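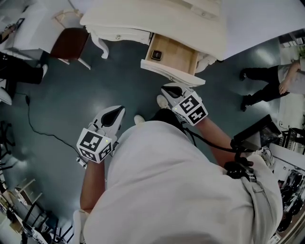 I have been trying to get our family papers into some kind of order since November, and I want to tell you all how it's going, because a few of you asked so kindly last time (and because my sister is tired of hearing it).

I started with letters. My grandmother kept everything – birthday cards, seed receipts, a recipe for plum dumplings from the Győri side of the family that calls for "enough flour" and leaves it there. There were 300 letters in the first box alone, and I read every one before I filed it, so you can imagine the pace.

What finally helped was giving up on dates. Half of them have no year! I sort by who wrote it now, one folder per person, and if two people signed it goes with whoever had the worse handwriting, so I remember to come back to it.

The oldest thing we own is a copy of a land record from 1628, or a copy of a copy, for a field near Skidell. I can't read a word of it. A very patient lady at the Wutance library went through the first page with me and it is mostly about a ditch. I was thrilled anyway.

For storage I use plain acid-free folders and a shallow drawer, nothing fancy. Please don't use rubber bands. I peeled one off a stack of postcards and it took part of a lighthouse with it.

Photos are next. My aunt has already mailed me 7 envelopes of them, with a note saying there are "a few more" in the attic. If anybody has a good way of marking the backs without pressing through to the front, I would love to hear it – I've been using a soft pencil and holding my breath.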